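Visit to the Laitinen open day, Erley

I went along to the Laitinen open day in December, mainly to hear how their testing group works. Laitinen writes stock control software for warehouses, and its main product, Plosorer, has been in use for long enough that plenty of its code was written by people who have since left. My own team is in much the same position, so I had questions.

Doors opened at 9 am. There was coffee on the ground floor and a badge to collect, and then Tuulikki Tikkanen gave the first talk. She runs the defect desk. When she took over, the tracker held 2,497 open reports, and 1,313 of those had not been touched by anyone since the day they were filed. Her first job was to read them. She did not close anything by age, which is what we did two years ago and still get complaints about. 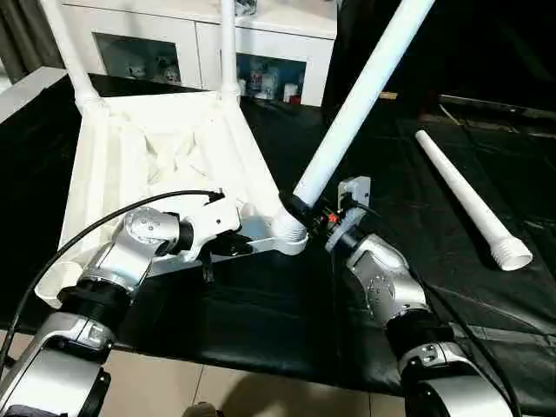
Most of the old reports were duplicates. The same rounding fault in part deliveries had been written up 62 times under different titles, by support staff who had no easy way to search. Tikkanen's group merged them and then rewrote the search page before fixing the fault itself. I thought that was the wrong order when she said it, but new duplicates dropped off within a month and the developers had time to do the fix properly.

The second talk was by Eero Salminen, on code review. Laitinen has a limit on the size of a change sent for review. Anything over 1,000 lines goes back to the author to be split, and that includes changes from senior staff. Generated files are left out of the total. Someone asked about renames across the whole code base, and he said those go in by themselves with no other edits, and two people look at the script that made them.

He also showed their list of common mistakes. It is a plain text file kept in the same repository as the code, with a short entry for each mistake and a link to the change that fixed it. Unchecked input from barcode scanners was near the top, followed by dates stored without a time zone. New starters add one entry in their first month.

Lunch was soup and rolls. I sat with two testers from Trastalo, who had come over by train and use a paid tool for the same job. They were not very keen on it – slow, and hard to get data out of.
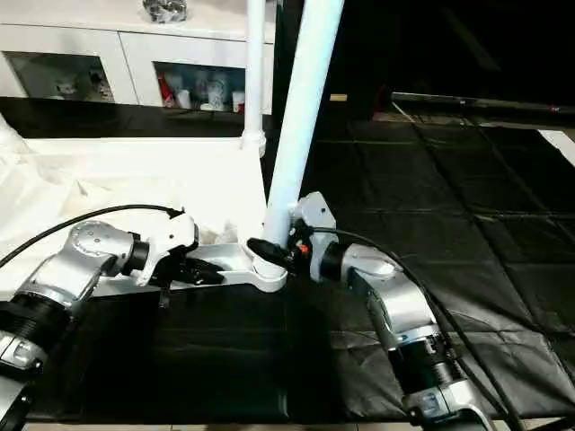

Afternoon session

After lunch we split into small groups and worked through a real defect report with one of the Laitinen staff. Ours was a stock total that went negative when two orders were cancelled together. We found the cause in forty minutes, with some help. The group next door had a printing fault and did not finish.

Parking is tight and the sign for the visitor entrance is easy to miss from the Erley road. I have asked for the slides and will put them on our shared drive when they come.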